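How a League Table Works

A page for young readers, ages 8 to 11

You have probably seen a league table on television or on a club's page. It has many rows, many small numbers, and short letters on the top like P, W, D and L. When I was a child I looked only at who was first. The rest looked to me like homework. But the table is easy to read when somebody shows you the letters one time.

We will use a small league with four soccer teams: Flatley, Pikell, Beneš and Nilitz.

What do the letters mean?

P means played. It is the number of games the team has finished.
W means won.
D means drawn. A draw (in America people also say a tie) is when both teams have the same number of goals at the end.
L means lost.
GF means goals for. These are the goals the team scored.
GA means goals against. These are the goals the other teams scored against it.
GD means goal difference.
Pts means points.

How does a team get points?

For a win, a team gets three points. For a draw, each team gets one point. For a loss, a team gets no points.

Let us try it with Flatley. Flatley played six games. They won three, they drew two and they lost one. Three wins give nine points. Two draws give two points more. The loss gives nothing. So Flatley have 11 points.

Now try Pikell by yourself. Pikell also played six games. They won two, drew three and lost one. Take a pencil and write it down before you read the next line.

Two wins give six points and three draws give three points, so Pikell have nine points.

Every player on a team wears a shirt of the same color, only the goalkeeper has a different one. In our story Pikell play in blue.

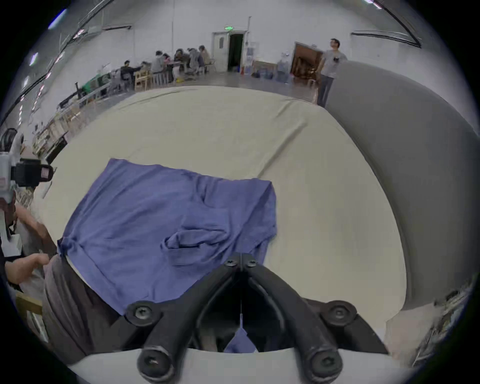
A blue T-shirt on a beige cloth.

What if two teams have the same points?

This happens very often. Imagine that Beneš and Nilitz both have six points. Who stands higher? In many leagues we look first at the goal difference.

To find the goal difference, you take the goals for and you subtract the goals against.

Beneš scored eight goals and let in seven. Eight minus seven is one, so the goal difference is +1.
Nilitz scored five goals and let in nine. Five minus nine is less than zero, so the goal difference is -4.

Plus one is better than minus four, so Beneš stand higher. If you have not learned numbers below zero at school yet, think about a thermometer. A temperature of -4 is lower than +1, and in the table it is the same.

Some leagues do it in another way. They look first at the games which these two teams played against each other. You must read the rules of your league to know which way it uses.
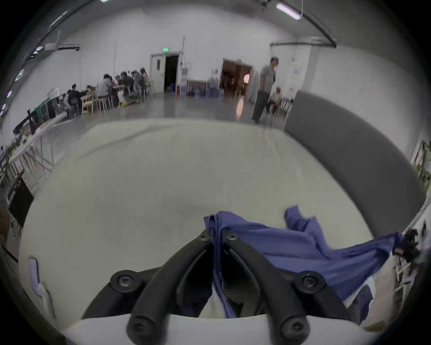
There is one more thing that can trick you, and it is the letter P. Sometimes one team has played fewer games than the others. Maybe there was heavy snow, or the field was under water, and the game was moved to another day. People say that this team has "a game in hand." It can still win three points in that game and go up. So when you look at the table, look always at P first, and only then at Pts.

What is form?

Beside some tables you find a short row of letters, for example W W D L W. This is called form. It shows the last five games of the team. On most pages the newest game is on the right side, but some pages put it on the left, so be careful.

A team with good form has many W's. This does not mean that it will win the next game! The letters only tell you what already happened.

Big numbers

In a small league you can do everything with a pencil. In a big league it is more work. In a league with 20 teams, where every team plays every other team two times, there are 380 games in one season. Here is how to find it: each team is the home team in 19 games, and 20 times 19 is 380.

Try it at home

Make a league with your friends or with your family. It can be soccer in the yard, table tennis or even a board game. Draw the table on a big paper, with the letters on the top, and change the numbers after each game. Use a pencil and not a pen. Then you can erase the old numbers, and the paper will last for the whole of July.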